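Right, a thread on sponges, for the three of you who asked. I've been sorting the cleaning stuff and I have Opinions
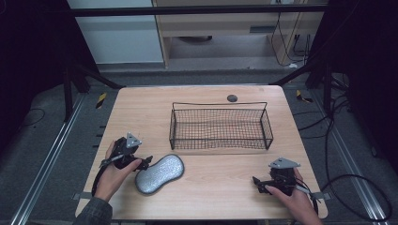
sparkly sponge, wire basket, light wood table. the whole cast

So the grey one shaped like a peanut (Vicente Núñez insists it's a kidney bean – he's wrong) came in a pack of two from the Bendberg market in May. I bought them purely because they're sparkly. No regrets

I'd been keeping all my sponges in an old ice cream tub under the sink and they stank. Really stank. You'd open the cupboard and know about it

The black mesh basket used to have post in it. Mostly takeaway menus, and a letter from the dentist I was pretending not to have seen. Menus are in the recycling now and the dentist is booked for the 22nd, so well done me

Why wire? Because air gets in from every side and you can give the whole thing a rinse under the tap. A plastic tub just sits there growing things

My rule is squeeze it out hard, then stand it on its edge, never flat. Vanderleia Coutinho taught me that when we shared the flat on Clegg Road and I've been annoying people with it ever since

Someone's asked if the glittery kind scratches. I use mine on mugs and the oven dish and they've come out fine, but I wouldn't go near a non-stick pan with it. Soft cloth for those, please

Also don't put it on a nice wooden table to dry, it'll leave a ring. Ask me about my mum's sideboard. Or don't

Whole sort-out took 15 minutes, and that's including a long stare at four half-empty bottles of washing-up liquid. I've poured them all into one. It's now a sort of swampy green and smells of lemon and, I think, apple?

Still to do: find a home for the rubber gloves. They won't hang off the basket, they just slide down – I'm thinking a peg on the inside of the cupboard door. If anyone's got a peg that actually sticks to painted wood, tell me which one, I've had two fall off already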